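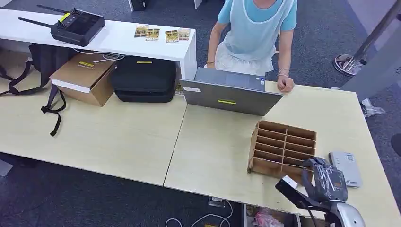 Does the new storage plan for the shared desks save any time at pack-up? Not enough to notice so far, and I doubt it will.

June, 4:40 pm

Trerham layout, try 11. The claim in the Kurup handout is that a low open shelf at the back of the desks keeps the work surface clear. Fine on paper. The backpack is in the lower part of the shelf as planned, and its straps still hang out over the left desk. So the bag is "stored" and I lose the space anyway. Tuck the straps in first, then push the bag in? Try it next time.

Cardboard box is sitting at an angle between the backpack and the hard case. I don't see what the yellow label on it gets us if the thing next to it is marked in yellow too. Tape on the case, tape on the laptop lid, tag on the controller. One color for everything is no system.

Controller is on top of the shelf, far left, antennas up. I'd want it inside something. The cards are up there as well, overlapping, so you have to pick them up to see what is on them.

Pack-up times: 181 seconds with the old layout, 18 trials. New layout came in at over 170 on the last one, which could just be me getting used to it. Mustix people say it drops a lot after the first week. They also said that about the Dritis bins.

To do: second color of tape. Measure the shelf opening before anyone orders another case. Ask whether the laptop needs a spot on the shelf or stays out.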